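Hi Nele,

Sorry this is reaching you at the tail end of April, I know you wanted it before the board packet went out. I've kept it loose like last time and the spreadsheet with the actual spending is attached separately.

So, the Brallumham seed library! We're open, we're busy, and we are nearly out of pole beans. Since the last report we've signed up 138 new borrowers, which brings us to 366 altogether, and a good chunk of them came through the Saturday-style swap tables that Rocío Alarcón set up outside the bus station. She wanted to try it, I thought people would walk right past, and I was wrong. They stop for tomatoes. They'll stop for anything if you put tomatoes at the front.

The catalog is in better shape too. Estela Godoy went through every drawer over the winter and threw out the envelopes with no year on them (painful, but some of that lettuce was older than my kids). We now have 100 varieties we feel okay lending out, and each one has been through a germination test on damp paper towel. The peppers did well. The parsnips were a disaster, as parsnips are, and we've gone back to buying those fresh each year from Kasten.

Returns are still the weak spot. People borrow in spring with the best intentions and then they eat the whole crop, and I can't really blame them. Yuto Ueda has been running a short evening class on saving seed, three sessions so far, and the folks who come do bring seed back in the fall. I'd like to move some of the leftover printing money over to his class if that's all right with you — it would cover jars, screens and the room at Clunov through September.
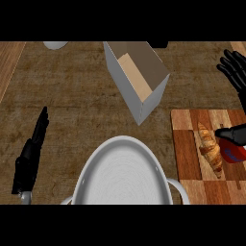

The other thing I need to flag is the humidity problem. The back closet gets muggy in summer and we lost a tray of onion seed to mold last August. Ivana Farías found us a used dehumidifier and it's been running since March, so I'm hopeful, but I'll want to see it get through July before I promise you anything. If it can't keep up, we may have to move the drawers upstairs, and that means paying for shelving we didn't budget for.

Skivow has offered us two raised beds behind their shop for growing out the squash, far enough from other gardens that they shouldn't cross. I said yes on the spot — hope that was okay! We'll plant once the nights warm up.

Call me about the printing money when you get a chance, mornings before ten are best.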